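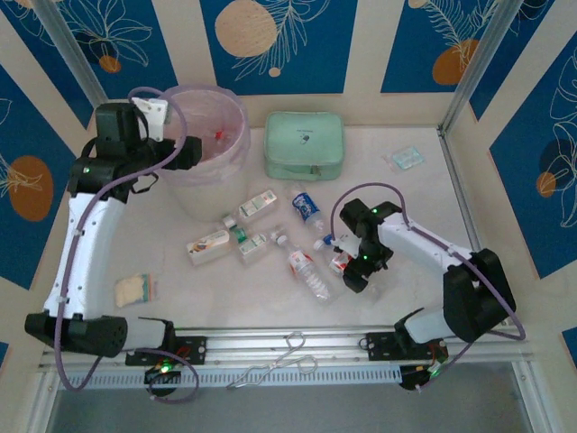

Ticket 2566: Pink bin, drinks cans and bottles - bags keep coming back
Opened by: Kazue Nomura, Trovholm building
Opened: 27 May 2025
Category: Waste and recycling
Status: Open, waiting on one answer from Ekinci

First message
Hello Rilstead desk! We love the little see-through pink bin. It looks great against the blue wallpaper with the orange circles, and people are using it for their cans, which never happened with the grey box in the corridor. The trouble is that Ekinci have sent our bag back again with a yellow tag on it. The tag says "mixed, liquid" and has the number 662 written underneath. Can you tell me what we're doing wrong? We really want to make this work!
Kazue

Reply from Hinata Kawaguchi, Rilstead desk
Hi Kazue, thanks for such a cheerful ticket. The 662 is only the round number on Ekinci's side, so ignore it. "Mixed" means there is more than one kind of thing in the bag, and "liquid" means something went in with drink still inside. Could you check:
1. Is the bag tied before it leaves the room, or tipped into the big one on the landing?
2. Are bottles going in with their caps on?
3. What was in the bag when it came back?
Hinata

Update from Kazue
Right, I put gloves on and had a look. I rather enjoyed it.
1. Tipped into the big one. Nobody had told the evening people not to.
2. Yes, caps on, nearly all of them.
3. Cans mostly, and they were fine. Then 5 plastic bottles, two of them still half full, and a paper cup squashed flat at the bottom.
So I think the cans are innocent and it's the bottles! The clear ones are the sneaky ones. With water in them and a label on the back you can glance straight past and think they're empty.
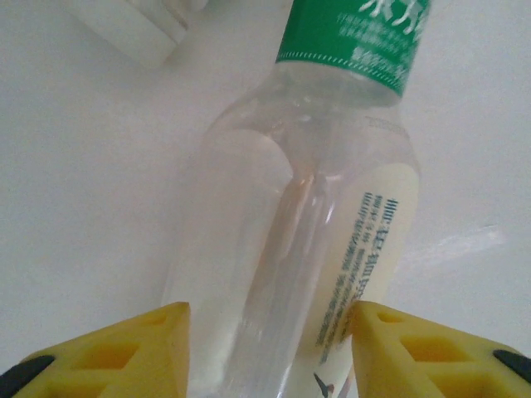
I've started picking each one up before it goes in, and the weight gives it away at once. Anything with water left in it gets poured out at the sink, and the cap goes in the tub by the kettle. It takes no time at all and I'm already telling everyone about it.

Reply from Hinata
Brilliant, that's most of it solved. Things to change from tonight:
- Tie the pink bin's bag and put it beside the big one. Do not tip it in.
- Paper cups go in general waste, including clean ones.
- Cans can go in whole. Please don't crush them, the Hokinell sorter downstairs likes them round.
Labels are the bit I'm unsure of. The old sheet from December says to peel them all off, the newer one doesn't mention them. I've asked Ekinci, especially for the ones with a band right up by the neck.

Update from Kazue
Tried it for one full round. 20 items in, all cans and emptied bottles, bag tied, and it went off without a tag! I did a small dance on the landing. I peeled the labels off to be safe. The green neck bands are stubborn, so I would be very happy to hear we can leave them.
One more thing while I'm here - could we have a second bin in the same pink? I'd keep one for cans and one for bottles.

Reply from Hinata
Second bin requested, colour noted. Keep peeling until Ekinci write back. I'll leave the ticket open for the label answer and close it after that.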